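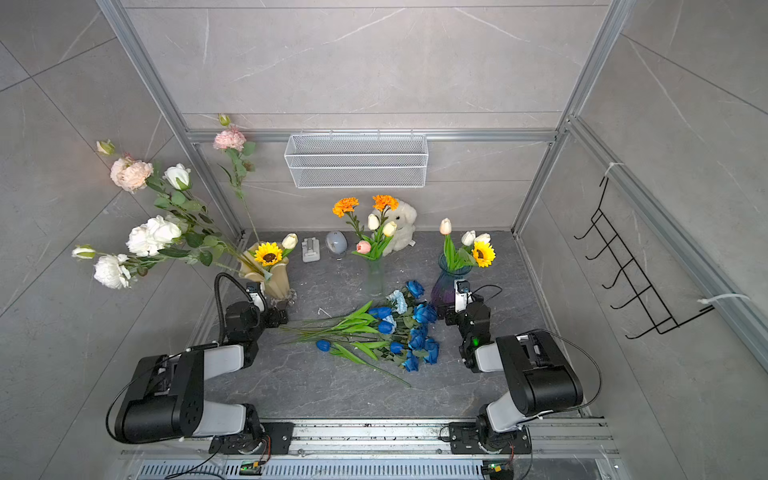

Havik two-arm kit: flower arranging set

Hello, and thank you for taking a look. Havik is the bench kit we sell at Rutier: two arms on one aluminium rail, a gripper on each, and an enclosure to keep the whole business tidy. This README goes with the flower arranging recordings, which buyers of the kit may download and use as they like.

What the task is

Artificial stems start out loose on the floor of the enclosure or already standing in a vase, and the arms are asked to move them. We chose flowers for their long, whippy stems and leaves that catch on everything (you will find this out quickly!). Blue tulips and roses lying in a bundle are a good place to begin, with a clear glass vase to aim for if you want to make life harder.

What you get

47 recordings, sorted into six folders by vase layout
A notes file for each folder, written by Kevser Akbulut
Start-up settings for both arms

Known troubles

Three recordings in the Favau folder have the left and right arm labels swapped. Dušan Halás is putting them right, so please skip them until the next release.

Last updated 28 July 2023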